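Can Machines Do Our Chores Yet? Tidying and Sorting Tasks in the Home and the Shop
Project report, second year, Temstead Technical College
Submitted 16 July 2021

1. Introduction

In many homes and small shops the same work is repeated every day. Things are left on a table, and a person must pick them up and put them where they belong. This work is easy for a child of seven, but it is tiring and it takes time. My project asks how near the machines are to doing it.

I chose this subject after a work placement in February at the Gralton store, where I was filling shelves in the evening. The store already had a floor cleaning machine, and it worked well on the long aisles. All other work was still done by hand. I began to ask myself why washing a floor is solved and putting a lemon back in its box is not.

2. What I mean by a chore

I use the word for a small job with three parts: find the thing, take it, and place it. Washing machines and dishwashers are not included in my study. They do their work very well, but a person loads them and a person empties them. In my opinion the loading and emptying is the real chore that is left.

3. Method

I read the course papers on grasping and I followed tabletop work with two-finger grippers in the Birkett laboratory of our college. I also gave a short list of questions to 16 people, who were shop workers and parents of small children. The questions were about which job they would give to a machine first, and how long they would accept to wait for it.

4. Results from the questions

Most people wanted help with picking things up from the floor and from tables. Folding clothes came second. I was surprised that cooking was low on the list - several persons wrote that they enjoy it. On the question of time the answers were very different. One parent wrote that 20 minutes for one table is fine if she can be in another room. A shop worker wrote that anything slower than himself is no use, as the customers are standing there.

5. Results from the laboratory 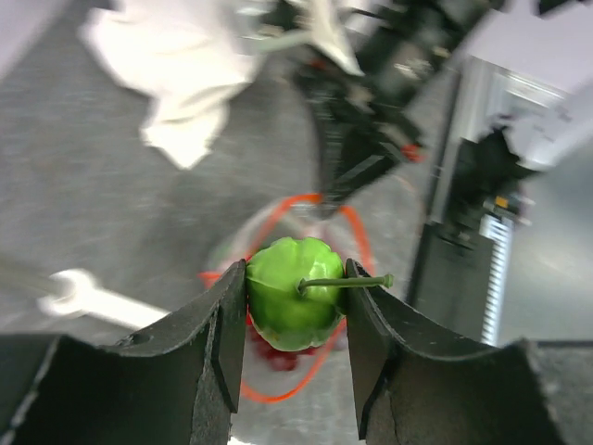

Grasping a single object is the part of the chore where I am most hopeful. A parallel gripper is a simple tool, and many things in a house can be held between two flat surfaces if they are not too wide. A round shape is harder than a box, for the fingers touch it only on a small area at each side. The green toy apple is held in this way, with one fingertip pressing on the left and one on the right, and the stem pointing out over the right tip. Its surface is lumpy and shiny, so the place of contact must be chosen with some care. A real apple would bring one more question, namely how strongly the fingers may press before the fruit is bruised. A tidying machine must also deal with very different neighbors on the same table. A wrench and a crumpled white cloth both lie near the apple, and each of them asks for another kind of grasp. The wrench is hard and flat, and the cloth has no fixed shape at all.

The third part, placing, I could study less than I wanted. My notes from Birkett fill 46 pages, but only a few of them are about where a thing should go. This knowledge is different in every family. In one house the wrench belongs in the kitchen drawer, in another it belongs in the garage, and the machine must be told.

6. Discussion

My answer to the main question is "partly". For known objects on a clear table I think a machine can already be useful, if speed is not important. For soft things and for full drawers I would not trust it yet. The shop is in some ways easier than the home, for each product has one correct shelf. On the other side, a shop has customers who walk in the way, and the rules for safety are more strict.

The cost is not treated in this report. I asked the Tridley repair shop for the price of replacing worn gripper fingers, but the answer did not arrive before the submission.

7. Further work

I would like to repeat the questions with older people who live alone, as their needs are probably not the same. I would also like to compare two fingers with a suction cup on packed food, which is the main kind of product in the Gralton store.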